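The House That Kept Its Bricks

I bought a skinny row house in Rurnovel because I liked the doorknob. That's the whole story, really. The agent was still talking about the roof and I was standing there turning this lumpy brass thing back and forth, thinking, well, I live here now.

The place dates from 1862, and old houses have opinions. Mine didn't care for level floors, or for quiet. The first winter I lay awake listening to the stairs creak (with no one on them!) and wondered what I'd signed up for.
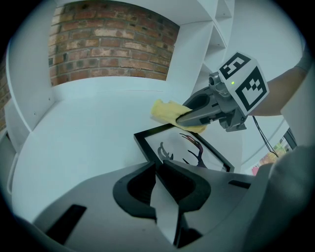
Learning to leave things alone

My neighbor Ladan Hashemi has lived on Pismont Street for years, and she gave me the best advice I got from anyone: wait four seasons before you tear anything out. I lasted until July. By then I'd priced new windows at D'Souza, the salvage yard by the river, and come home with a door I had no place for. It cost me $685 and it's still leaning in the hall.

But she was right about the waiting. By summer I knew where the morning light landed and which window rattled when a truck went by, and I'd dropped half the plans I'd made in the dark of that first winter. 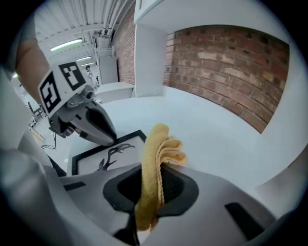

The other half got cheaper, too. I'd wanted to knock the kitchen through to the back room, and then I had two cousins to stay for a rainy week and found out how nice it is to be able to shut a door on people you love. So the wall stayed. I painted it green, hated it, and painted it again.
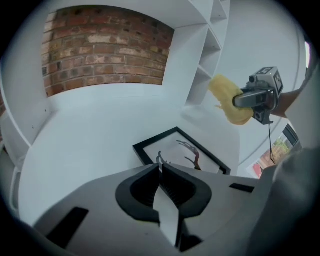 What the street remembers

Everybody here has a story about somebody's house. Mine was a hat shop, or a dentist's, depending on who you ask at the Skedavum bakery at eight in the morning. I'm rooting for hats. I've asked the county for the old records, and they say to try again in the spring.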